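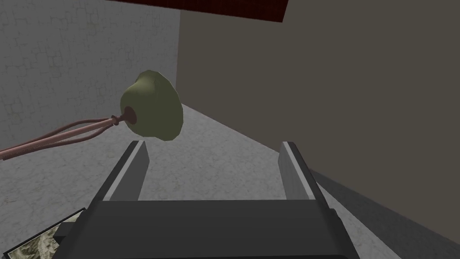
Zastside gets its lamp swap back, and I'm already eyeing a shade

Good news for anyone with a dark corner and not a lot of cash: the Zastside lamp swap is back on! Doors open at 10 on Saturday, 6th December, in the old Fonier showroom on Mill Street, and you can stay as late as you like until they start folding the tables in the afternoon.

If you missed the last one, which was in July (and hot, my goodness, that room was hot), the idea is simple. You bring a lamp you're tired of and you take home one you aren't. Floor lamps, desk lamps, clip-ons, those big ceramic things everybody's aunt had, they all count. You get a paper ticket for each lamp you hand in, and each ticket is good for one lamp off the tables. No lamp to bring? You can still come in, and tickets are $10 apiece at the door.

In July they took in 131 lamps, and by closing time 17 were left. I know this because I helped carry the leftovers out to Ruairi Mackay's van, and most of them were very heavy.

Ruairi is running the repair bench again, with Napaporn Phetsri next to him this time. Between them they'll check every cord and plug before a lamp goes out on the floor, and they'll put in a new switch while you wait if the old one has given up. Parts are at cost. I asked Napaporn what breaks most often and she didn't even have to think about it. "The foot switch," she told me. "People stamp on them like they're putting out a fire."

She also asked me to pass along that halogen floor lamps, the tall ones that point at the ceiling, won't be accepted. They run too hot and the bulbs are getting to be a pain to find. The county drop-off site takes those.

New this year is a shade table, and this is the part I'm excited about. Freya Mellor has been re-covering old shades in her garage since the end of summer (linen, mostly, and a few in a mustard stripe that I would like everyone to leave alone, please). They start at $10 and the money goes toward renting the room. She'll take a plain shade off your hands too, as long as the wire isn't rusted through.

A few practical bits. Parking behind the building is tight and the lot on Cakorex Lane fills up fast, so the number 2 bus is your friend, and yes, people do bring lamps on it. Take the bulb out before you travel and wrap it in a sock. If you've got a floor lamp that unscrews into sections, unscrew it and tape the pieces together, and don't lose the washer! There's a jar of odd washers on the repair bench but I wouldn't count on it.

Coffee and cardamom buns will be by the front window, courtesy of Vibeke Snorradóttir, and they went quickly last time.

Anything left at the end goes to the furniture bank on Seo Street, which has been asking for reading lamps in particular. You can drop lamps off the evening before, too, between 5 and 7, at the side door. Knock loudly.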